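How to Check Whether a Chore Is Ready for a Machine: Bench-Testing Surface Wiping in Simulation

By Gwendolyn Delacroix

Whether a robot can do household or shop-floor chores yet is too broad a question to test. It has to be cut down to one chore, one tool and one pass condition. This page covers the procedure we use at Ceson for surface wiping: a two-finger gripper picks up a folded cloth, wipes a flat top, and puts the cloth down. The same procedure works for sorting fasteners or loading a drying rack with small changes to step 2.

You will need a physics simulator with contact support, a gripper model, and a wrist camera view. The examples use Skosodo, our in-house task runner, but any runner that can reset a scene and log contact forces will do.

Step 1. Write the chore as a start state and an end state

Leave out the motions. For wiping, the start state is: cloth folded, resting on the work surface, gripper open and clear of all contact. The end state is: target area covered, cloth released, gripper clear again.

Coverage is measured by dividing the target area into cells and marking a cell when the cloth passes over it under load. Do not mark a cell on position alone. A cloth dragged over a surface with no downward force scores well on position and removes very little.

Step 2. Set the pass condition before running anything

Set it in writing and do not change it after the first batch. Ours for wiping is:

- every cell in the target area marked at least 2 times
- no contact between bare fingers and the surface during the stroke
- cloth not dropped outside the work area
- episode finished inside 30 seconds of simulated time

The time limit matters less in a house than in a shop. A person at home may accept a slow wipe. A packing station that needs its top cleared between orders will not. If you are testing for both, keep two limits and report them separately.

Step 3. Build the plain version first

Use a flat surface, one cloth, and no clutter. Set friction for the surface and the cloth separately. Default friction values in most simulators are tuned for rigid blocks and will make the cloth either skate or stick.

Model the cloth as a coarse grid of linked points. A fine grid looks better and slows every batch. Roscoe Halvorsen ran the same controller on coarse and fine cloth and got the same ranking of failures from both, so we now save the fine grid for final checks.

Step 4. Randomize one thing at a time

Start with cloth position. Then add cloth rotation, surface height, surface color and light direction, in that order. Run a full batch after each addition. If you turn everything on together, a drop in the pass rate cannot be traced to a cause.

Surface height deserves the most attention. An error of 2 millimeters is enough to turn a loaded stroke into a stroke in the air. In our June batches this was the largest single source of failure, ahead of grasp failures.

A batch for us is 2,000 episodes. Smaller batches are fine while debugging the reset code, but do not report numbers from them.

Step 5. Inspect the wrist view before grading the controller

Many failures charged to the controller come from what the camera gives it. Open the view at the start of several episodes and look for three conditions: whether both fingertips are visible, whether the boundary of the working surface can be told from what lies next to it, and whether there is enough texture to judge distance.

The last condition is the hard one. Plain, matte surfaces are common in kitchens and workshops, and they give a depth estimator very few points to match. An edge between two surfaces helps with direction across the edge and gives no position along it.
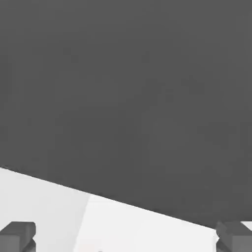
In this rendered view the gripper is open with nothing held, and the tips show at the two lower corners. The strong cue is the slanted line between the dark gray surface and the pale one. The change of tone within the pale area is much weaker, and a detector with a high threshold will miss it. The fingers are also close in value to the dark surface, so a mask based on brightness alone can merge the right finger with it. Use the segmentation output from the renderer to check your mask against the true finger shape.

Step 6. Sort the failures

Put every failed episode into one bin only, using the earliest fault:

- no grasp
- grasp lost during the stroke
- stroke made without load
- cells missed at the border
- time exceeded

Missed border cells are common and easy to fix. Extend the path past the target area where there is free surface, and slow down where there is a drop-off.

Step 7. Repeat on hardware with the same pass condition

Run 28 episodes on the real arm. Use the same bins. If the order of the bins matches the simulated order, the simulation is useful for further work even where the rates differ. If the order changes, go back to friction and surface height before touching the controller.

Current answer for wiping

On a clear, flat top of known height, wiping is ready for supervised use on a shop floor. It is not ready for a kitchen counter with objects on it. Moving the objects is a separate chore with its own pass condition, and it fails more often than the wipe does. Dried spills are also outside this test, as the coverage measure assumes a mark needs the same number of passes everywhere.

Cloth folding after the wipe is still done by hand at the Butport bench.

Related pages

Setting Cloth Friction in Skosodo
Carretero Bench: Mounting and Height Calibration
Sorting Mixed Fasteners: Start and End States
Reading Contact Force Logs
Loading a Drying Rack, Part 2

Contact: Ceson Task Testing, Butport | Copyright Ceson. All rights reserved. | Back to top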